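4. Setting Out the Blocks

The Jallerico block set is stored by color. Sort it before each session so that no color is short halfway through.

1. Place the gray tray on a flat, level surface. Leave enough room to reach all four sides.

2. Wipe the floor of the tray with a dry cloth. Do not use water or spray cleaner. Marks on the sloped walls do not affect use and can be left until the monthly cleaning (see Section 11).

3. Take out the red-orange blocks first. Lay them parallel along the left wall, each one a little lower than the one before it, so the row makes steps. 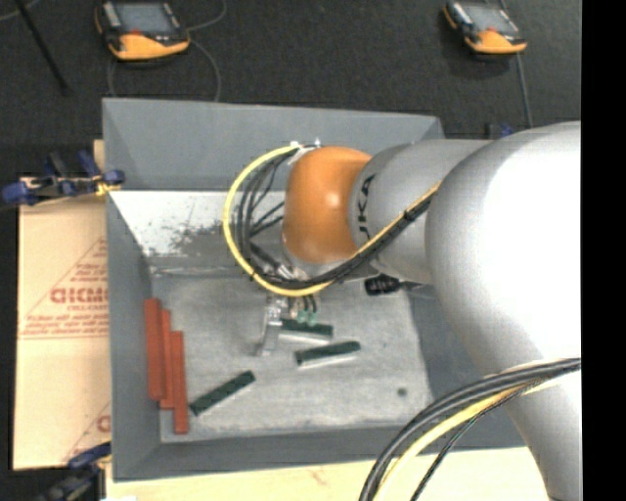 4. Check the painted faces for chips. Set a chipped block aside and order a replacement from Andell, part 403. Sanding and repainting at home changes the thickness, and the block will no longer sit even with the others.

5. Add the green blocks. These go on the open part of the floor and do not have to be lined up. A small gap between blocks makes them easier to pick up.

Note: Blocks from the older Shih set are slightly longer. They can share the tray but should not go in the stepped row.
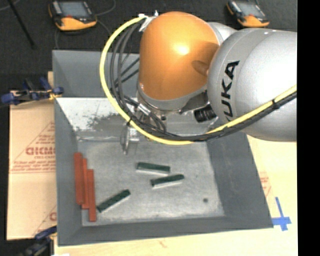
Figure 2. Red-orange blocks stepped along the left wall, green blocks on the tray floor.

6. Push any block that leans on a wall back down until it lies flat — a leaning block slides when the tray is moved.

CAUTION: Do not carry the tray with blocks in it. Empty it, move it, and set the blocks out again.

To return the set to storage, work in reverse order, green first.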